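Sunday, April 27, 2025

Came in at nine to work on the Drunard cell while the building was quiet. The left finger has had play in it for a couple of weeks and I wanted it gone before the Buckley machines come in for teardown.

Checked the finger screws first. Two were a quarter turn loose, both on the left linkage. Cleaned them, put on a drop of threadlocker and tightened them back up. Wiped down the wrist camera lens too. Viera Vrabec wants the torque written down every time from now on, so it is in the cell log as well as here. 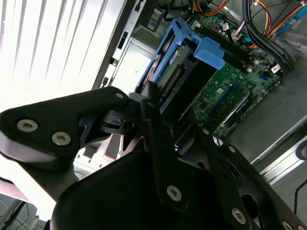
After lunch I redid the wrist offset. The old number was from November, before the finger plates were changed, and I don't think any of us had touched it. It was out by 6 mm in the long direction. That explains the scraping Juraj Šimek complained about on the drive cages. Saved the new one under a new name and left the old file where it was.

Then slow moves in the test tower at 16 percent speed, stopping at each point to look at the clearance. The power wiring is the tight part. There is very little room for the finger tips once the linkage is inside the case, and I moved two of the approach points higher. Went up to 32 percent later and left it there. 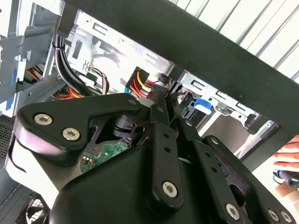 Finger tips in near the black connector, next to the red, yellow and orange wires.

The cycle counter said 152 when I started. I did not reset it. Rarnus want the count from the last service and I would have to explain the gap.

Last job was the parts fixture. The CPU pocket is good. The long slot for the circuit module is a little tight and I may open it up with a file before printing another one. Also went over the drive hold position above the power supply, and set the grip force one step lower there.
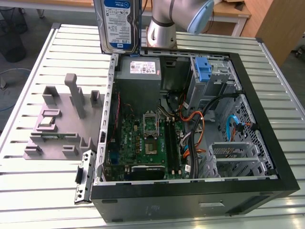
To do Monday

- Order threadlocker and a spare set of hex screws
- Ask Viera if the old offset file can be deleted
- Show Juraj the two new approach points
- File the module slot
- Grease the arm rail, if the Grallus grease has come

Locked up at five. My back hurts from leaning over the table.

Recent entries
Buckley delivery moved again
Changing the finger plates
Cell log, new format
Cable ties and where to put them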